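### 3.2 Materials and sorting task

The construction set was drawn from the stock of the Lidcombe playroom and held 124 interlocking bricks, most of them red or yellow. Plates, slopes and curved pieces were kept in the set, as Riihimäki and Hakala had found that children sort standard bricks by color but tend to group unusual pieces by shape. Bricks were tipped onto a bare table before each session and were not spread out by hand. Any bricks still joined from the previous session were left joined – separating them was scored as part of the task.

Pile layout was coded on two measures: the share of bricks with studs facing up, and the number of bricks lying clear of the main pile. Emanuel Munteanu coded all 398 layouts, and Musa Adeleke recoded 233 of them. Differences were settled by discussion. A layout with mixed orientations and joined pieces is given in Figure 2.

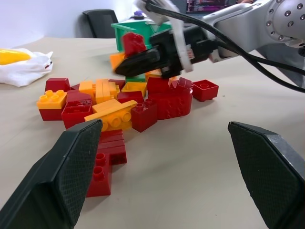
**Figure 2.** Red and yellow bricks in a loose pile, with a single red brick slightly apart at one side.

Bricks resting on their side were scored as not facing up, even where the studs could be reached without turning the piece. Curved blocks were left out of the first measure, given that their studs follow the rounded side and have no single direction.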